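Veltow Teleoperation Cell – Pre-Session Inspection Checklist
Site: Dostotel
Inspection date: 26/10/2024
Applies to: table-top arm, leader handle, wrist and head cameras
Result: cleared to record, with comments

Complete all items before the first demonstration of a session. Mark each one OK, OK with comment, or FAIL. A FAIL on items 1 to 4 stops work until it is corrected and rechecked.

1. Emergency stop
Press and release with the arm powered and holding position. Arm must drop to safe stop and stay there until reset at the console.
Result: OK
Comment: Reset key is stiff. Same remark as in January. Replacement still not ordered.

2. Remote link
Start the Jakab session client, take control with the leader handle, then pull the handle's network cable. The arm must stop within 2 seconds.
Result: OK

3. Speed and force limits
Confirm that the teaching profile is loaded and not the playback profile. Hand guiding is allowed only in the teaching profile.
Result: OK with comment
Comment: The client opened with the last profile used – playback. Changed by hand. Operators must read the profile name out loud before enabling the arm.

4. Gripper fingers and fasteners
Open the gripper fully. Check both fingers for cracks, bent tips and raised screws. Check the inner edges for wear and dirt. Confirm in the wrist camera view that both tips are in sight and the table between them is clear.
Result: OK with comment
Comment: Left finger is scuffed along the inner edge, with pale specks. Right finger is cleaner. No replacement needed at this wear level. Wipe both with a dry cloth and look again after 30 demonstrations. If the left side continues to wear faster, check finger alignment before changing the part. 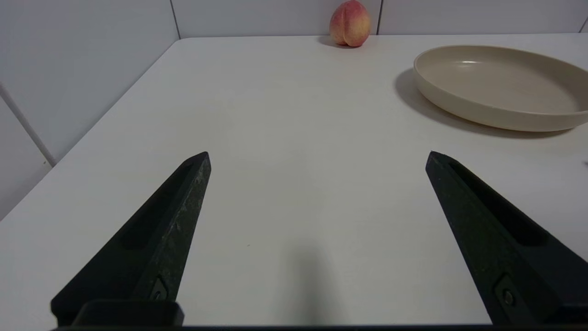

5. Table surface
Wipe down. Small marks are acceptable if they do not move between sessions. Loose crumbs and tape scraps are not.
Result: OK with comment
Comment: A few faint marks on the top. Logged, no action.

6. Objects and layout
Compare the objects on the table with the task sheet. For the peach-to-plate task, the peach starts near the wall and the plate starts empty. Extra objects are allowed as clutter if the sheet lists them.
Result: OK with comment
Comment: Cluttered layout checked from the head camera. Peach is at the back, left of center, with the plate in front of it and slightly to the right. The marker, puzzle cube, toy pizza slice and toy tomato are also out. The pizza slice and tomato are only partly in view. Move both farther onto the table before recording this layout, or take them off the sheet.

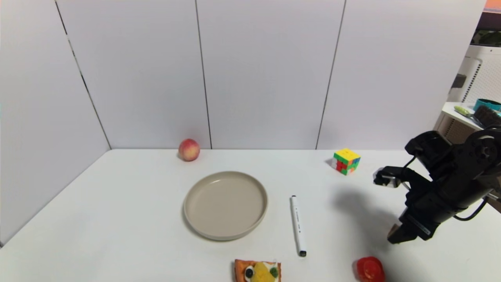 Clutter must also stay out of the path the operator will use to bring the gripper down. Run the approach once by remote control at low speed, without closing the fingers, and watch the wrist as well as the tips. Operators tend to follow the tips only.

7. Cables
Move the arm by hand through the full teaching range. No cable may pull tight, rub on a joint or sweep the table.
Result: OK
Comment: Slack is acceptable at the far reach. Recheck if the arm base is moved.

8. Recording
Record one trial demonstration in Visex and play it back on screen. Both camera streams must start together and the gripper state must match the video.
Result: OK on second try
Comment: First trial had no gripper state. Client restarted. Delete the first trial before upload.

Open actions
– Order reset key (item 1)
– Set teaching as the default profile (item 3)
– Correct the cluttered layout or its task sheet (item 6)

Repeat items 1 and 2 after any break longer than 4 hours, and after every change of operator.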